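Curtain advice I no longer believe (and a few tips that hold up)

Posted 5th October by Itzel Maldonado

I have been sewing and hanging curtains for other people for 17 years, and I still get sent the same tip sheets my customers find online. Most of them were written by somebody with rods to sell. Below are the ones I get asked to follow most often, with what I would do with my own money.

"Always hang the rod as high as it will go"

Sometimes. In a room with a low ceiling and a plain window, going up helps. In a room with a deep crown molding you end up with a rod jammed against the trim and no space to get the finial on. Tape a strip of painter's tape where you think the rod should go and leave it up for a day or two. Look at it from the couch, from the doorway, and from the sink if the kitchen opens onto the room. You will probably move it down.

"Double the width of the window for fullness"

Double is fine for medium cottons. Sheers need more than that and a thick velvet can get by with less. What the charts leave out is the stack, meaning the space the curtain takes up when it is pushed open. I have seen lovely full panels that covered a third of the glass all day long. Measure how much wall you have on each side before you buy a yard of anything. If there's a bookcase in the way, buy less fabric.

"Blackout lining pays for itself"

I doubt it. I have read the claim on packages from Niroso and from Jeren, and neither one says how long it takes or what kind of window they tried it on. Lining does make a bedroom darker and it makes cheap fabric hang better, and those are good enough reasons to use it. Just don't count on the heating bill. My own back bedroom was lined in December and I couldn't find any difference in what we paid.

If you do line, wash or steam the face fabric first, according to what the label allows. Cut the lining 2 inches narrower than the panel so it doesn't peek out at the sides.

"Weights make any curtain hang straight"

Weights help a hem that flutters. They do nothing for a panel that was cut off grain, and that is the usual trouble with a curtain that twists. Pull a thread across the fabric before cutting and follow the line it leaves. It's slow. Do it on a big table if you have one, or on a clean floor with the dog shut out.

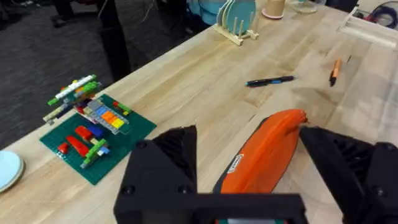 "Steam out the creases once they're up"

I'll give them this one, with conditions. Work from the top down, keep the head of the steamer moving, and try it on the back of a hem before you touch the front. Silk can water-spot and some polyesters go shiny. The Furkora steamer I was talked into cost just under 200 dollars and does the same job as the old one it replaced.

Don't hem until the panels have hung for a week. Loose weaves drop. Pin the hem, live with the pins, then sew.

"Custom is always worth it"

A customer on Cortés Avenue was quoted more than 1000 dollars for one plain pair in a spare room. She bought ready-made, I took off the bottom, moved the rings and added a lining, and she spent the rest on a mattress. For a bay or an arched window, yes, get them made. For a square window in a room where your mother-in-law sleeps twice a year, I can't see it.

And ask for a swatch bigger than a playing card. Hang it in the window overnight with the lamps on. Half the grays I'm shown in a store are purple by suppertime.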